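Results and What We Make of Them

The Pluletti paper says a policy trained on 100 demonstrations can handle memory installation in a desktop PC. We wanted to see if that holds up outside the lab that wrote it. Charito Galang collected our demonstrations and Thijs Jansen ran the trials. We used 40 trials per condition, with the tower on its side and the side panel off.

The headline number did not survive. With the case placed exactly as in training, the policy seated the module in 8 of the first 10 trials, and we got excited too early. Over the full 40 it was much worse, and most failures looked the same – the gripper came down at a slight angle and pressed on one end of the slot only.
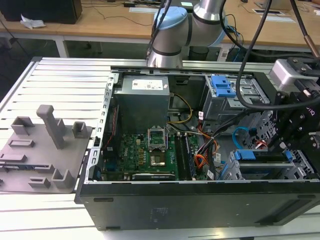 Cables were the other problem. The paper's test case had its wiring tied back, and we think that matters more than the authors admit. A loose power cable near the slots changes what the camera gets, and the policy has no way to ask for a second look. Adding 4 demonstrations with messy wiring did nothing we could measure.

We also doubt the scoring. "Inserted" in the paper means the module stays put when released. We required both ends to be fully down. By their rule our results look fine, so the rule may be doing a lot of the work.

Contact: Tagle student lab | © Tagle | Back to top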